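Pramis two-finger gripper, plus the planning software: six months on our packing line

By Thirumalai Unnithan
23 May 2024
3 min read

Quick one, I have a truck to load. We bought the Pramis gripper in October, one arm, one cell, the light carton end of the line. Price was $1,725 for the gripper alone. Arm we had already. Software is extra, more on that below.

Short version: good hardware, so-so software, and the people part took longer than either.

Setup first. Two of us bolted it on and ran the cable in a morning. Manual is thin but the drawings are fine. Fingers come off with one size of hex key, which I wish every vendor would copy. Then you sit in the simulator and teach it moves before it goes near a real carton, and that's where most of our hours went. 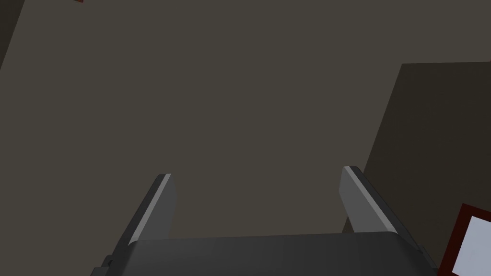

Picking up flat cartons was the job I cared about, and the simulator handles reach and approach angle well enough for that. Shading is plain, walls are plain, don't expect a pretty copy of your building. What you do get is the wrist view, looking out along the two fingers from behind, and with them open like this there's a wide clear gap to aim through. Our packers took to that view faster than to the big overhead one. Makes sense, it's closer to how you look at your own hands. Downside, the palm eats a lot of the bottom of the screen and you can't shrink it. I asked support. "On the list."

Grip: firm, even, no crushed corners on anything single wall. Drops shrink wrapped stuff if the wrap is slack. Best shift so far was 827 cartons with no stoppage. Worst shift I'd rather not type out, but it was a bad sensor cable and they replaced it free.

Now the people. We had 3 packers on that end. Still have all three, and I'd like that on record becuase it was the first thing anybody asked me. What changed is the work. One tends the cell, one does the odd sizes by hand, one floats. Sore wrists are down, they tell me. Boredom is up, they also tell me. Tending a robot is a lot of standing and watching and then a sudden jam. We rotate every 2 hours now. Should have done that from day one.

Pay was the other thing. Whoever tends the cell is doing a technician's job some of the day, teaching points, clearing faults, swapping fingers. Took me until spring to get the rate bumped. If you are buying one of these put that in the budget up front, don't make people ask.
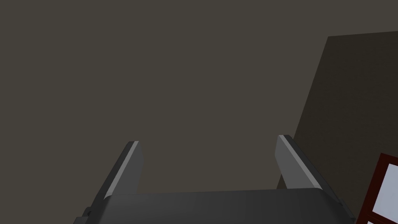 Wrist view in the simulator, fingers open, nothing in the grip.

Software gripes. Saving a move takes too many clicks. Undo goes back one step and quits. Camera angle resets when you switch jobs, drives everyone nuts. We also tried the Fuveo planner on a trial, nicer menus, but it lost our saved points twice so back we went. Licence renews yearly and the reminder email went to a guy who left.

Noise is fine, you can talk over it. Cleaning is a dry rag. Finger pads wear, keep a spare set in the drawer.

Would I buy again? Yes for the gripper. For the software, yes with grumbling. Would I spring it on a crew the way I did, with one meeting and a handout? No. Get the packers in the simulator a month ahead and let them break stuff in there. Two of our best carton moves came from the crew, not me and not the vendor.

Four out of five. Knocked one off for teh undo button.

Comments (4)

Botero
Same gripper here, bakery trays. Pads wear quick on ours, might be the flour. Did you get the softer ones?

T. Unnithan
Standard pads. Didn't know there was a softer one, will ask.

Sedgwick
I tend a cell like this on nights. The pay part is right. I got the extra duties a year before I got the money. And yes to rotating, by hour four you're asleep on your feet.

packline_dee
Is the wrist view in the basic licence or do you pay for it?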